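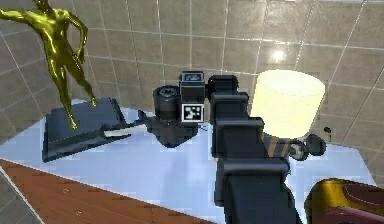
Step 1. Load the room before the arm

Build the room in the simulator first and place the arm last. The Plilari project file has the tiled room, the table and the props. The real arm stays bolted to the workshop bench until step 4.

Set the wall tile material to glossy. Matte walls make the marker easier to detect than it will be in a real shop, and thresholds tuned on them do not carry over.

Step 2. Check the marker from the arm side

Move the arm to the pose named table_front and hold it. The square marker should face the view with its white border complete. If the border is clipped, turn joint 2 back and read again.
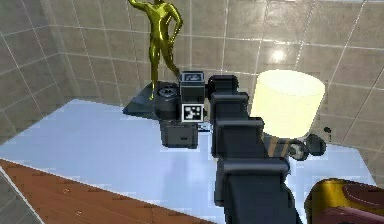 Arm over the table, marker block to the left, lamp to the right.

Log 267 frames at this pose. Up to 11 dropped detections is acceptable. Above that, lower the ceiling light in the scene file and repeat. The reflection on the back wall is the usual cause.

Step 3. Record a background view

Point the view at the wall with the arm out of sight. The detector should return nothing here. Grout lines are square and high in contrast, so a loose threshold will report false markers.
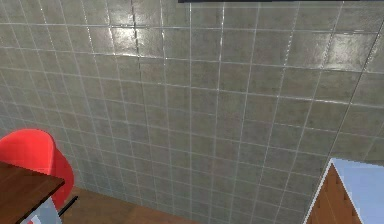

Render: Ezequiel Goicoechea / Sivport workshop

Raise the minimum border width one notch at a time until the false hits stop. Run 1,000 frames before saving the value. Then turn to the dining side of the room and repeat the check with the gripper in view.
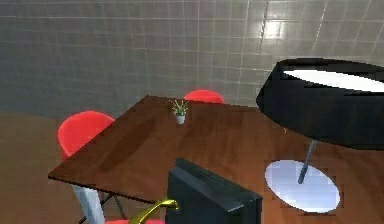
Dining side, gripper low in view beside the monitor.

The black monitor and the lamp shade both have high-contrast edges, so watch the log for hits on either one.

Step 4. Export

Save the thresholds to the Cusonetti controller as a new profile. Keep the old profile until the real arm has passed step 2 on the bench.

Last edited April 13, 2019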